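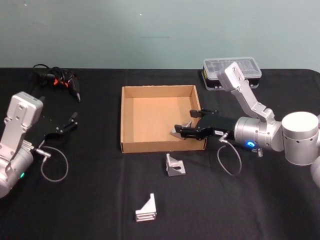
그림 1. 양팔 작업대의 머리 쪽 시점. 오른쪽 그리퍼의 손가락이 상자 안의 금속 브래킷 위로 내려와 있다.

로봇 학습 특강 강의노트 6
시연 데이터 수집: 무엇을 모았다고 말할 수 있는가
담당: Tineke Jansen

6.1 지난 시간에 이어서

지난 시간에 모방학습의 손실 함수까지 정리했다. 시연 궤적의 관측과 행동 쌍을 놓고 정책이 행동을 맞히게 하는 지도학습이고, 수식만 보면 더 할 말이 없다. 문제는 그 쌍이 어디서 오느냐이다. 논문에서는 보통 "숙련된 조작자가 시연을 수집하였다"라는 한 문장으로 처리된다. 이번 노트는 그 한 문장을 의심하는 데 전부 쓴다.

예로 쓸 것은 Ulftholm이 아니라 Ultholm 과제이다(지난 배포본의 오타를 고쳤다). 부품 브래킷과 얕은 골판지 상자 사이의 집기·놓기 과제이고, 시연은 모두 700개이다. 숫자는 그럴듯하다. 그런데 이 숫자로 알 수 있는 것은 파일이 700개 있다는 사실뿐이다.

6.2 '에피소드 하나'의 정의

수강생 여러분이 데이터셋 설명을 읽을 때 가장 먼저 찾아야 할 것은 에피소드의 시작과 끝에 대한 정의이다. Ultholm의 초기 지침에는 "브래킷을 모두 옮기면 종료"라고만 되어 있었다. 조작자 한 사람은 손가락을 벌린 순간 기록을 멈췄고, 다른 사람은 팔을 원위치로 돌린 다음 멈췄다. 두 방식이 섞인 데이터로 학습하면 정책은 마지막 부분에서 머뭇거린다. 우리는 이것을 한동안 모델의 문제로 여기고 네트워크를 키웠다. 나아지지 않았다.

그림 1을 다시 보자. 브래킷 두 개는 상자 앞의 천 위에 있고, 하나는 상자 안에서 그리퍼 손가락 아래에 있다. 막 내려놓는 중인가, 꺼내려고 잡는 중인가? 정지 영상 한 장으로는 구분되지 않는다. 같은 관측에 정반대의 행동이 붙을 수 있다는 뜻이다. 이력을 보지 않는 정책에 이런 데이터를 주고 결과가 평균으로 뭉개졌다고 놀랄 이유는 없다. 과제 지시문이나 직전 프레임을 입력에 넣으면 완화되기는 하나, 그것으로 해결되었다는 주장은 실험으로 보여야 한다.

6.3 다양성이라는 말

"다양한 초기 배치"라는 표현을 조심할 것. 사람에게 부품을 아무렇게나 놓으라고 하면 아무렇게나 놓지 않는다. 손이 닿기 편한 곳, 지난번과 비슷한 각도로 놓는다. 7월에 Ultholm의 첫 프레임을 겹쳐 보았더니 시연의 약 70%에서 첫 브래킷이 상자 앞쪽의 좁은 띠 안에 있었다. 조작자들은 골고루 놓았다고 믿고 있었다.

배경도 같은 문제를 안고 있다. 그림 1의 검은 천에서는 밝은 회색 금속이 아주 잘 보인다. 수집에는 편하다. 그러나 이 조건에서 얻은 성공률이 부품을 잘 찾는 능력인지, 검은 바탕에서 밝은 덩어리를 찾는 능력인지는 따로 재야 안다. 뒤쪽에 놓인 케이블 뭉치와 투명한 칸막이 정리함도 마찬가지다. 과제와 무관한 물건이라도 늘 같은 자리에 있으면 정책에는 위치 기준점이 된다. 작업대를 치운 날 성능이 떨어지는 일을 겪은 연구실이 적지 않을 것이다.

6.4 쓰지 않는 팔

양팔 장비로 모은 데이터라고 해서 양팔 데이터는 아니다. 한 팔이 대부분의 시간 동안 가만히 있으면 그 팔의 행동 차원은 거의 상수이고, 전체 평균 오차는 보기 좋게 낮아진다. 보고할 때는 팔별 오차를 나누어 적는다. 사용하지 않는 팔도 관측을 가릴 수 있으므로 대기 자세를 기록해 둔다. Mulder 형식의 기록 파일에는 대기 자세 항목이 없어서 메모 칸에 직접 써야 한다. 불편하지만 지금은 그렇게 한다.

6.5 실패한 시연을 버릴 것인가

Riseo 도구의 기본 설정은 실패로 표시된 에피소드를 삭제한다. 나는 이 설정에 반대한다. 브래킷이 미끄러졌다가 다시 잡힌 궤적에는 회복 동작이 들어 있고, 매끈한 시연만 모은 데이터에는 그것이 없다. 물론 실패를 그대로 넣으면 좋아진다는 주장도 믿을 근거가 부족하다. 내가 본 비교 실험은 대개 시드가 2개였다. 최소한 삭제하지 말고 표시해서 보관할 것. 버린 개수조차 모르면 남은 데이터의 편향을 논할 수 없다.

6.6 과제

Bronedent 공유 폴더에서 에피소드 15개를 받아 다음을 제출한다.

가. 시작과 종료 시점을 직접 표시하고, 사용한 기준을 두 문장 이내로 적는다.
나. 옆 사람의 표시와 비교한다. 차이가 난 에피소드는 합의하지 말고 두 값을 모두 남긴다.
다. 첫 프레임만 보고 부품의 위치 분포를 그린다. 좌표계는 상자의 앞쪽 모서리를 기준으로 한다.
라. 이 데이터로 주장할 수 없는 것을 하나 골라, 확인하려면 어떤 수집이 더 필요한지 쓴다.

라 항목에 "데이터를 더 모은다"라고만 쓴 답안은 채점하지 않는다. 어떤 조건을 바꾸고 어떤 조건을 고정할지가 있어야 한다.

제출 마감: 2023년 12월 22일. 다음 노트에서는 조작자 간 차이를 다룬다.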